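## 4.2 What singers did with the inner parts

I went into this part of the study thinking the altos would be the problem. They usually are when a hymn gets a new harmonization, and I've sung alto long enough to say so! But across the two congregations we followed, Halia and Osum, it was the tenors who wandered first, and they wandered in almost the same places.

A quick reminder of the material. Each congregation got the same evening hymn in two settings: the plain four-part version everybody already knew, and a new one by Chepkoech Langat, where the melody stays put but the tenor line climbs through the second phrase and hangs on a suspension before the cadence. We recorded both settings during ordinary services – no extra rehearsal, no choir standing in front to lead – and then cut the recordings into phrases. That left us with 1325 usable phrases from Halia and 924 from Osum. The smaller number from Osum mostly comes down to a very enthusiastic organist who covered a lot of the inner voices, bless her.

In the plain setting, tenors at both places sang what was on the page most of the time, and where they didn't, they doubled the melody down an octave. In the Langat setting they did something I hadn't planned for. They kept the old tenor note straight through the suspension and let it rub against the altos until the chord came around to meet them. Njoroge Muriithi and I listened to those phrases separately, compared notes, and disagreed on very few. He called it stubbornness and I called it memory, and we've left both words in our coding sheet.

We also asked people afterward whether the new setting felt harder. Most said it didn't, including several who had sung the old line all the way through (and sounded pretty happy doing it). The interview wording is in the appendix, along with the 200 phrases we coded twice.

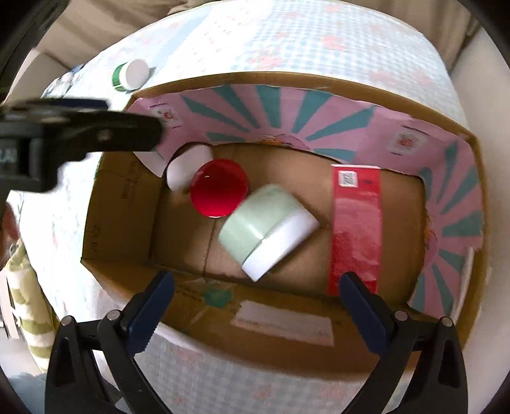
**Figure 3.** Open cardboard box with a pink and teal lining, on a gingham tablecloth.

Sharon Mwakyusa thinks we're reading too much into the tenors, and wrote in her comments on the draft that a held note under a moving alto is just what people do when the organ is loud and the page is dim. I take the point, and at Osum she may well be right. At Halia the accompaniment was a quiet upright piano, though, and the held note shows up there too, so I don't want to give up on memory yet. We come back to this in Section 5, where the same singers try the setting with no accompaniment at all.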